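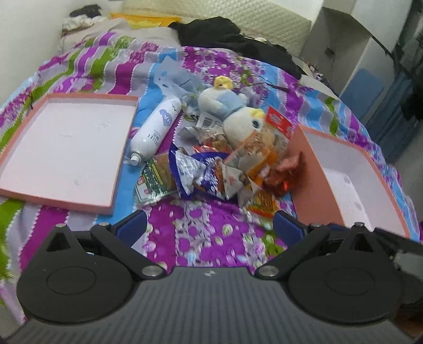 Kitusov build: frequently asked questions

Last updated 2023-02-11 by Ilari Koskela

What is Kitusov?

Kitusov is a small arm that packs light items into open boxes. Two of us are building it, Lawal Anozie and me. The arm lives on a bench at the Pelkonen shared workshop. Most of the recording is done at home with a hand-held gripper, and the recordings are used to train the arm.

Can I come and see it?

Yes, on open evenings at Pelkonen. Ask at the desk for the Grarlow bench. The arm is usually bolted down at the left end. Please don't move the joints by hand when the power is on.

Did you build everything yourselves?

No. The base, the upper arm and the cable guides are ours. The motors were bought second-hand. The driver board is called Birnora and it is Lawal's design. Version 1 had the connector for the wrist motor the wrong way round, so if you have one of those, swap the two outer wires before you plug anything in.

Do I need my own hand gripper to follow the build?

Only for the recording stage. You can get the arm moving without one. If you do use one, open and close it a few times before each session and check that the tips meet evenly.

Why snacks and packets?

They are cheap, they weigh very little and they come in lots of shapes. We started with wooden blocks and the arm got good at wooden blocks. The first time we gave it a bag of crisps it pushed the bag off the bench.

How hard should the fingers squeeze? 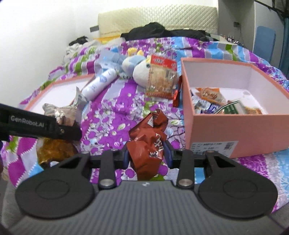
Start lighter than you think you need and go up in small steps. A full bag needs more opening width than an empty one, and it can pop if you close on the middle of it. Flat wrappers are a different problem, as most of the material sticks out past the fingertips. The red one is pinched between the two blue tips and its foil is creased all over, so the outline is nothing like it would be on a fresh packet. We record creased wrappers as well as smooth ones for that reason.

Does the background matter?

It matters more than we expected. Our early recordings were all on a plain grey bench, and the arm did badly anywhere else. Now we also record on patterned cloth. A soft surface gives way under the fingers, so come down slowly and stop before you press in.

How many recordings do you have?

The target is 2,000. We do them in batches of 20 and look through each batch before starting the next. Anything where the item slips out of view gets deleted.

Which screws hold the wrist plate?

There are 4, all M3. The drawing in the older parts list says M4, which is wrong. Use thread lock on them or they will work loose.

The arm shakes when it stops. What should I do?

Check the belt on the shoulder first, then the clamp under the base. If both are tight, lower the top speed in the settings file and try again. Ours still shakes a little at full reach.

Will you publish the files?

The base and cable guides are ready and you can have them by asking either of us. The Birnora board files should follow in March, once Lawal has tested version 2 with all the motors connected.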